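Home News Events Press Contact

Travcombe library to open seven days a week from July

12 Jul 2018 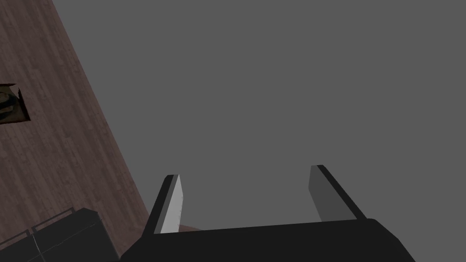 Will members need a new card to use the library at weekends? Existing cards will work as before, and anyone without one can join at the front desk with proof of address.

Travcombe Library will open 56 hours a week under a new timetable agreed with the town council. Evening opening until 8 pm stays in place on two nights.

The change follows a survey in which 784 residents replied. Longer weekend hours were the most common request, followed by more study desks.

"People told us they work during the day and can't get here," said library manager Rachid Belhaj. "The new hours should suit them better."

The children's section has been moved to the ground floor and 2316 titles have been added to the lending stock, including large print and audiobooks. Reading groups will keep their present times. Cristian Cabrera will run a monthly family history session in the upstairs room, with places booked at the desk.

Press enquiries: Rachid Belhaj, Travcombe Library.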